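Home | Programs | Grants | Reports | Contact

Demonstration Collection for Two-Handed Household Tasks
Interim progress report to the Sturnside Fund
Submitted Feb 21, 2018
Shares: 4

1. Purpose of this report

The Zistusau laboratory submits this report under the terms of its current award. It covers the period since the October report and describes the collection method, the data gathered to date, the first training result and the work that remains.

The project asks whether a two-armed robot can learn to handle soft, loosely shaped household goods from demonstrations given by people holding the grippers in their own hands. Earlier work in the laboratory relied on remote control of the arms. That method gave clean joint records, but it was slow, and operators tired quickly when a task called for both hands at once. The hand-held method removes the arms from the collection stage. The operator works at normal human speed, and the motion is fitted to the arms afterward.

2. Work completed

The period was given over to the footwear task group, which the Fund had asked us to bring forward. The group covers straightening a pair of shoes, opening a shoe by its tongue, loosening laces and placing the pair on a rack. Footwear was chosen as a test of contact with material that folds. A tongue or a lace moves as soon as it is touched, and a policy that has learned only rigid objects tends to close the jaws where the material used to be.

A total of 1,240 demonstrations were recorded, of which 665 passed review and entered the training set. Most of the rejected recordings were lost to tracking faults in the first weeks, when one gripper would drop out while the other continued. The fault was traced to the timing of the two streams and has been corrected. Recordings made before the correction have been kept, but they are not used for training.

Each session is recorded from two kinds of viewpoint: a camera on the gripper, which shows the contact between jaw and object, and a head view, which shows both hands and the full work area. 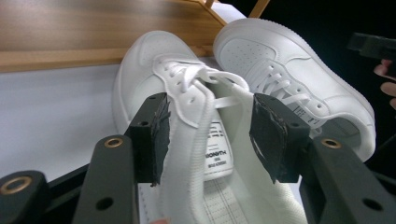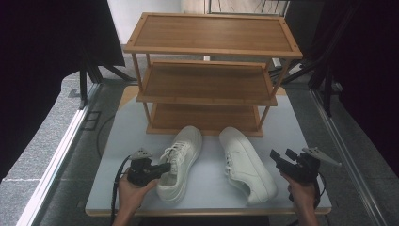

Yuk-lan Shih asked, on reading a draft of this section, whether the head view was needed in training at all, and suggested that the gripper view alone might carry the task. Her point was that the final robot may be installed in places where no overhead or head camera can be fitted, and that a policy which depends on one would be of limited use there. She also asked that the comparison be run before more footwear data is gathered, so that storage and review time are not spent on a stream that may later be dropped. The laboratory accepts both points, and the comparison has been moved to the front of the next period.

3. First training result

A single policy was trained on the reviewed set and run on the laboratory's two-armed robot for 60 trials of the tongue-opening task. The policy reached and closed on the tongue in most trials. The common failure was a grasp that began correctly and then slipped as the jaws lifted -- the arms pull more steadily than a person does, and they do not ease off when the fabric resists. Placing the pair on the rack was attempted only informally and is not reported as a result.

The laboratory regards this as an early finding. The trials used one style of shoe, and no claim is made about boots, sandals or shoes with stiff uppers.

4. Changes to the plan

Two changes are requested. First, the Kalby gripper pads, which were to be bought in this period, should be held until the slip problem is better understood. The funds would remain in the equipment line. Second, the laboratory asks to extend the agreement with Chung, which supplies review staff, so that rejected recordings can be sorted by cause. At present a reviewer marks a recording only as passed or failed.

Neither change affects the total award or the closing date.

5. Next period

- Comparison of gripper view alone against both views
- Repeat of the tongue-opening trials with a limit on pulling force
- Collection with at least four further styles of shoe
- Written review guide, with agreed failure codes

The guide will be sent to the Fund in draft. Comments on the failure codes would be welcome before they are fixed, as later task groups will use the same list.

2 comments

Related reports
Hand-Held Collection: October Progress Report
Timing Faults in Paired Gripper Recordings
Zistusau Laboratory: Equipment Summary
Sturnside Fund: Guidance for Interim Reports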